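Test Bakery Notebook, Fullby site
Entry of 25 February 2021
Subject: pastry lid trials for the regional pie competition, third round

The purpose of this round was to settle the lid for the beef and onion pie before the entry form is sent to the organizers. Earlier rounds compared the Fondau pastry margarine with plain butter. Butter gave the better flavor and the weaker lift. It was agreed to stay with butter and to work on the folding instead.

Dough was mixed to the standard sheet with one change: the water was held back slightly, as the new sacks of flour have been taking up less than the old ones. The block rested overnight in the walk-in cooler. Lamination was done in the morning, half the block with 3 double folds and the other half with 5 single folds. The single-fold half was rested longer between turns and was easier to handle on the sheeter.
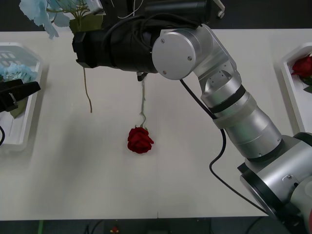
Lids were cut, docked once in the center and washed with whole egg. Bases were short pastry from the ordinary production batch. Filling was deposited cold at the usual weight. Both sets were baked together in the Chae deck oven at 397 degrees Fahrenheit, with the bottom heat one step above the top. Trays were turned once, at the halfway point.

Results. The double-fold lids rose evenly and held their shape on cooling. The single-fold lids rose higher but leaned toward the door side of the oven, and several pulled away from the rim. Flake was finer on the double-fold set. On flavor the tasting panel could not separate them, which was expected, the dough being the same.

Gravy leakage remains a concern. It was seen in both sets, always at the seam and never through the vent. The crimping wheel is worn and should be replaced before any further conclusion is drawn about the seam itself.
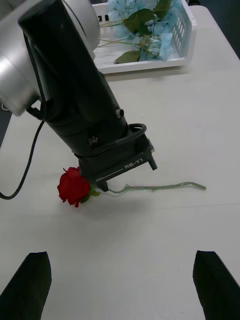 Costing. At present butter prices the double-fold lid is affordable for a competition pie and for the weekend range. It is not affordable for the weekday range, where over 3,070 pies were sold last September. The weekday pie will therefore keep its present lid. The office has asked that the two products be given separate names on the shelf label so that customers are not misled. "Traltus" has been put forward for the competition pie. There are no objections from the bakery side.
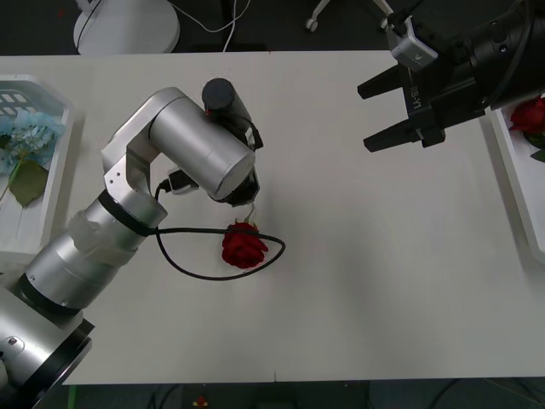 Crimping will be the subject of the next round, using the same filling and the double-fold lid only. The seam is to be tried with water, with egg white and with no wash at all. Colleagues are asked to keep the seam samples apart from one another and to lay them out on a plain white tabletop, as in the last photograph, when recording color. The gray trays used in the first round made every crust look darker than it was, and those notes should be read with caution.

Outstanding items:
Order new crimping wheel and one spare.
Check the door seal on the deck oven - the lean may have more to do with a draft than with the folding.
Ask the mill for the moisture figures on the new flour.
Confirm with the organizers whether pies are to be delivered baked or chilled. The entry form says both.

Remaining dough was wrapped, labeled and placed in the freezer, second shelf. It is for trial use only and is not to be taken for production.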